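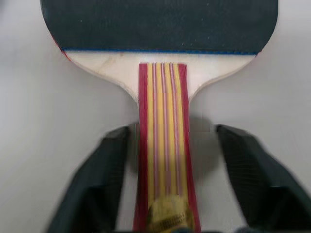

Looking after the club bats

Gevbridge Table Tennis Club newsletter, 2019-12-22

We now own enough bats that nobody should have to bring one from home, and most of them get picked up by two or three different people in an evening. That is what they are for, but it does mean they get grubby and knocked about faster than a bat with one owner. Umut Türkmen has been through the whole box this month and asked for a page in the newsletter on how to treat them.

Cleaning the rubbers

Dust is the main trouble. It comes off the floor on the ball and settles on the rubber, and on the black side it shows up as pale specks. On the red side you see it less, but it is there. A dusty rubber loses its grip, so the ball slides when you try to spin it and your serves go long.

At the end of the evening, wipe both sides with a sponge that has been dipped in clean water and squeezed out hard. Start at the handle end and work towards the top, then turn the sponge over and do it again. Leave the bat standing up for a few minutes before it goes back in its cover. There is a bowl and 4 sponges on the shelf by the kitchen hatch. The yellow ones are for bats and the green ones are for the tea things, so please keep them apart.

Please don't use washing-up liquid, window spray or hand gel on the rubbers. One of our older bats went hard and shiny last winter after somebody used kitchen spray on it, and it had to have a new sheet on both sides. If you like a proper bat cleaner, there is a bottle in the cupboard. Two squirts a side is plenty.

The wood

Keep water off the bare wood between the rubber and the handle. This is where your thumb and first finger rest, so it picks up sweat and ends up with brown smudges. A light mark does no harm and can be left alone. If it bothers you, a rub with a dry cloth will take off some of it. Very fine sandpaper works as well, but ask Umut before you do that to a club bat – the wood is thinner than it looks and he would like to keep it that way.

Check the shoulders for splinters before you play. If you find one, put the bat in the blue crate under the table with a note on it saying what is wrong. Bats in the crate get looked at once a fortnight.

Edges and loose rubber

Look at the line where the rubber stops above the handle. You can normally see a thin strip of sponge there, which comes in different colours depending on the make. If the sponge is lifting or you can get a fingernail under it, the sheet is coming unstuck. Don't pick at it. It can be glued back down if it is caught early, but once a piece has torn off the whole sheet has to go.

The curved rim takes most of the knocks, nearly always from the edge of the table on a low backhand. We have bought a roll of edge tape from Vlachou and will be taping any club bat that hasn't got it. If you own your bat and want it done too, bring it along and put 50p in the tin.

New sheets

We replaced the rubbers on 7 bats in October. Members who have tried them say they are a good deal quicker than the old ones, and one or two would rather have the old ones back. Give them a few weeks. The juniors have the slower sheets, which suit them better while they are learning to push and block.

As in earlier years, every bat has one black side and one red. Anyone playing in the Felomeck league needs a bat with approved rubbers on both faces, so check yours before the second half of the season starts and not on the night. Umut has the list and can tell you in a minute whether a sheet is on it.

Storing them

Bats go back in their covers and the covers go in the box in the tall cupboard. Please don't leave them on the radiator shelf or on the window sill, as the heat dries out the rubber and can warp the blade. The same applies at home. The boot of a car is a bad place for a bat in any season.

Don't put balls in the cover pressed up against the rubber. They leave a round dent if they are left there long enough, and we have had two bats come back like that.

Balls

While we are on the subject of equipment, the Ristura practice balls are nearly finished and another box is on order. Quite a few roll under the stage each week, so if you have long arms, please have a look before you go home. Cracked ones go in the bin and not back in the bucket.

If you can spare half an hour to help tape edges, speak to Umut at the desk. Scissors are provided.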